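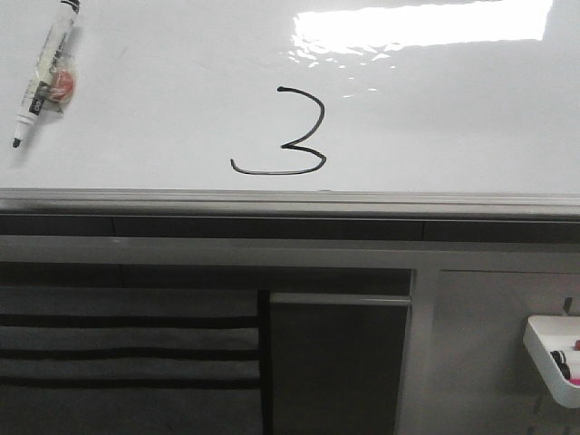 The digit 3 on the whiteboard at Oltstead, seen from the fixed camera.

Progress report to the Ross Fund
Project: Drerine, a stroke planner for contact writing
Prepared by: Yvette Dhillon, Skellinbridge
Period covered: February through May

Dear Harvey,

Thank you for your patience with the date on this one. I had promised it to you on a Monday and then we had a very good week at the board, and I kept thinking it would be a shame to send you the report without it. I hope you'll agree once you've read on (and if you'd like the short version, skip to "Where we stand" and then have a look at the money section near the end, where I'm asking for something small).

What we set out to do

You'll remember that the second half of the grant is all software. The arm and the gripper stay as they were in the fall, and what changes is everything that tells them what to do: the planner that turns a digit into a path, the controller that keeps a felt tip on a board with a steady light touch, and the bit of perception that works out where the tip is once the fingers have closed on the pen. We picked handwritten digits as the task. They're small, anyone can judge them at a glance, and they contain nearly all the things that make writing hard for a machine, which is to say curves, sharp reversals and a definite place to stop.

Where we stand

Milestone 4, the new planner running end to end on the real arm, is done. Normand Lapointe rewrote the path generator from the ground up, and in doing so he took out 2,000 lines of the old code, most of it special cases that had been piling up since before I joined. The old version treated a digit as a string of points and stopped very briefly at each one, so you could see little beads of ink all along a curve. The new one fits a smooth curve through the whole stroke and slows down only where the curve is tight. I was doubtful that such a simple rule would hold up, and I'm happy to say I've been teased about that ever since.

The middle of a 3 is our favorite trouble spot. Two round loops meet at a point, and the tip has to come in, turn almost straight back on itself and leave again. Our first attempts rounded it off until the digit looked like a lazy bracket. Normand now marks that kind of junction as a corner and lets the arm come nearly to rest there, and the point stays a point. What we still don't have under control is the finish. The lower loop of a 3 has a habit of running out into a long flat tail, a good deal wider than the top of the digit, and you can see a fine example on the first page. It's perfectly readable, but it isn't the shape we ask for. We believe the planner is carrying too much speed out of the last curve, and a fix is being tried as I write.

Holding the line

Baltasar Olivares has been looking after the controller. The whole difficulty, as he explained to me over a very long lunch, is that a felt tip gives you almost nothing to feel. Press a little too softly and the line goes faint, press too hard and the tip splays and the pen begins to shift in the grip. His controller aims for a fixed light force and corrects the height of the wrist as it goes, and it has now been through 427 logged strokes on the arm. Long curves are in good shape. Short straight pieces right after a sharp turn are the weak spot. The force dips when the arm changes direction, and the correction comes a touch late, so the ink thins out just where you'd like it to be crisp.
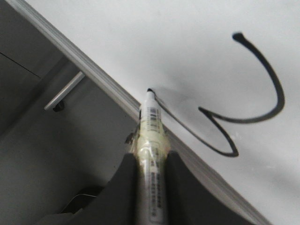 Wrist camera during a stroke. The upper curve is bold and dense; the last piece, up by the tip, is thinner and fainter.

Views from the wrist have been the most useful thing we've added all spring, and I'd like to give Huguette Cormier proper credit for pushing us to log them alongside the force readings. Before that, we'd see a weak line on the board and argue about whether the planner or the controller was to blame. Now we can step through a stroke and put the picture next to the numbers for the same moment. In the stroke shown, the ink is strong through the big curve at the top and falls away after the second sharp bend, and that's the pattern Baltasar is working on.

Finding the tip

Huguette's own piece is the tip finder. Each time the gripper closes on a pen, the pen sits a little differently, and a few millimeters at the fingers becomes a nasty error at the board. Her software looks for the dark felt tip against the white surface and passes the offset along to the planner before the first stroke. It does well when the board is evenly lit. Shadows from the pen are a nuisance, as the soft gray patch beside the tip can pull the estimate sideways, and she has spent most of May on a version that tells the two apart.

Glare is the other worry, mainly for the fixed camera, which we use for scoring finished digits. The overhead light throws a bright reflection on the upper right of the board, and black ink under it can drop out of the scoring step altogether. For now the software simply masks that area and we ask the planner to keep its digits nearer the center. I know that sounds like sweeping under the rug, and I suppose it is, a little! Huguette would like to correct for it properly, and I've put it in the plan for the summer.

What went less well

The scoring tool is behind. I had hoped to give you a clean table of how readable each digit is, and I can't yet, as the tool and our own eyes disagree too often, especially on 3s with long tails and on 2s with a weak last line. I'd rather hold the table back than send you numbers I'd have to take back in the fall. We also lost the better part of two weeks to a timing bug between the wrist camera and the force log. It's fixed, and the affected logs have been set aside and don't count toward the strokes above.

Money and people

We're within budget on salaries and slightly under on travel. My small request is to move the travel balance over to computing, so that Normand can run the planner through far more simulated digits overnight before we try them on the arm. It doesn't change the total. If a short email from you is enough for that, I'd be grateful, and if there's a form, please send it and I'll fill it in the same day.

Next steps

Normand will finish the change to how strokes end, beginning with the 3. Baltasar will work on the force dip after sharp turns. Huguette will carry on with shadows and then move to glare, and I'll be sitting with the scoring tool until it and I see eye to eye. After that we start on pairs of digits side by side, where spacing comes into it.

You're very welcome to come out to Oltstead and watch a session. Mornings are best, before the afternoon code updates go in, and there's always coffee.

With warm thanks from all of us,
Yvette Dhillon
Skellinbridge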